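Gripper faults out when lifting the laundry basket

We run a two-arm Dostau unit on a load-the-washer task. When it goes to lift the basket, the right gripper stops with fault 606 and both arms freeze. It was fine until March.
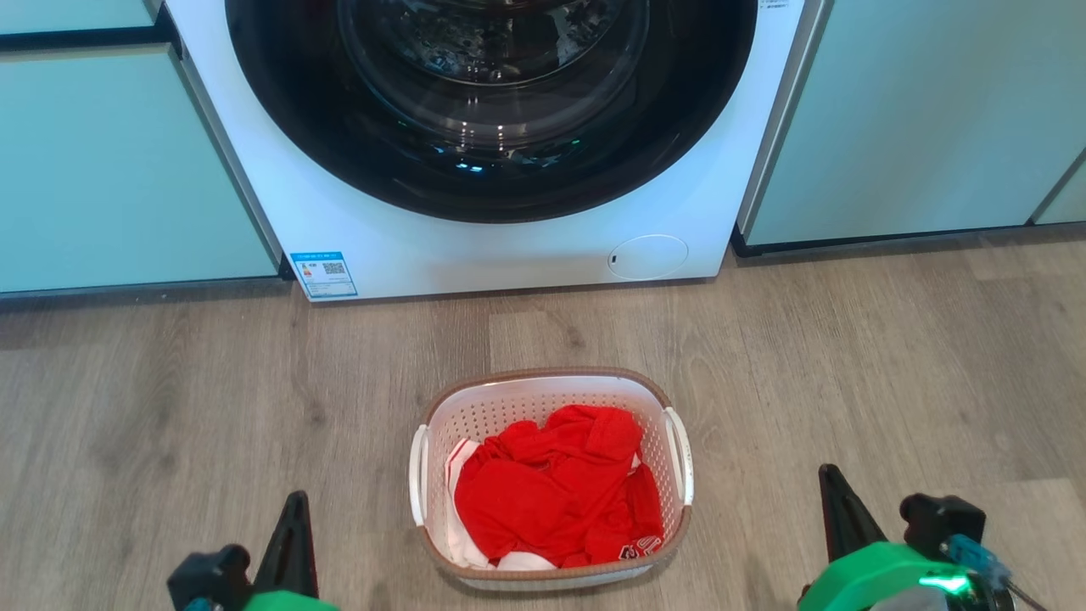
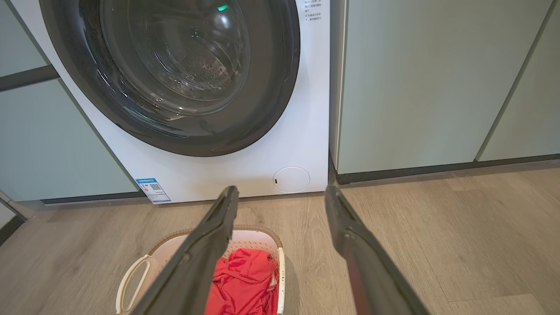
Basket on the floor in front of the washer, seen from the head camera (first) and a wrist camera (second).

Grip force is set to 90. Any ideas?
– Rizwan Durrani

Answer 1
Had this on ours. Power cycle it.

Answer 2
606 on our unit is a finger position mismatch. Hit the e-stop before you put your hands near the fingers – a frozen arm can still be powered. Then check the cable at the right gripper and re-home both sides. We dropped force to some 70 per cent of the old setting and the fault went from every lift to 3 in 700.
– Monique Besnard

Answer 3
Same fault here, no fix yet. Following.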